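Budget for the boring half

Every June I get a small run of letters from people who have been told there is money left and that some of it could go on a robot arm. They are nearly always cheerful letters, and they nearly always have one line in the sums: the arm. I love getting them, and I do try to write back kindly, but I end up asking the same thing each time – what is it going to pick up, and what will it put that in?
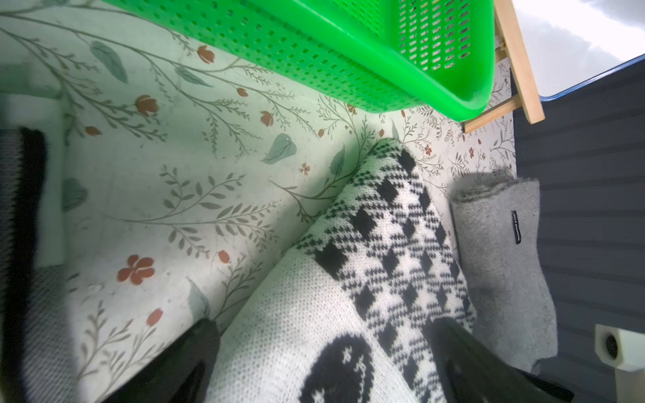

Knitwear, a green basket and the two black fingers. 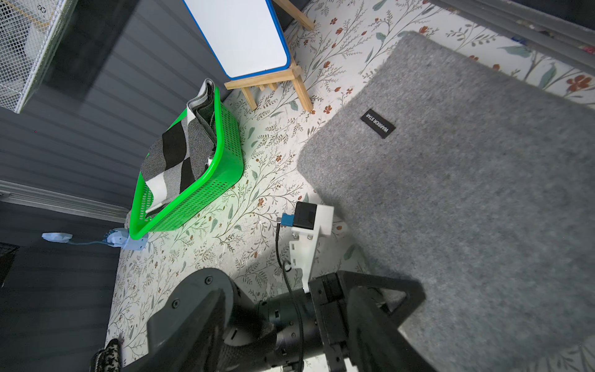

I learned to ask this the slow way, at Drukovside, where we put our first Otus on order before we had so much as a table to bolt it to. We had argued for weeks over reach and payload, and had a lovely time doing it, and then the crate arrived and we found we had left 400 pounds for everything else. Everything else, as you may guess, was most of the job. Spare finger pads, a second camera, cable, brackets (and then the brackets again, a bit longer), baskets, mats, jumpers, socks, lamps. None of it is dear by itself. A jumper from a charity shop is hardly a capital purchase. But you need a good many jumpers, thick ones and thin ones and ones with a busy pattern, and you will want to change them often, and there was no heading in our budget that a jumper could sit under.

My old colleague Doaa Naciri, who moved on to Gratska and now plans their kit, keeps 36 per cent of any arm's price back for what she calls the shopping. I thought that was a lot when she first told me. I have since come round to it, and on soft goods I would go higher still, because cloth is awkward stuff and you learn what you need by trying things and going back to the shops. She also won't sign for a second arm until the first has done 20 weeks of real work, and I wish I'd had her patience.

Then there is people's time, which hardly ever gets written down at all. Somebody has to fold things, unfold them, tip them out and start again, and that somebody has a wage and a back. When we priced a Mahrous gripper against a cheaper one, the dearer one looked silly until we added up the afternoons spent changing worn tips on the other.

I do read the grand plans, the ones with 2050 on the cover, and I enjoy them very much. I'd only ask whoever holds the purse this year to leave room on the page for baskets, and to let the person who does the folding see the list before it goes in.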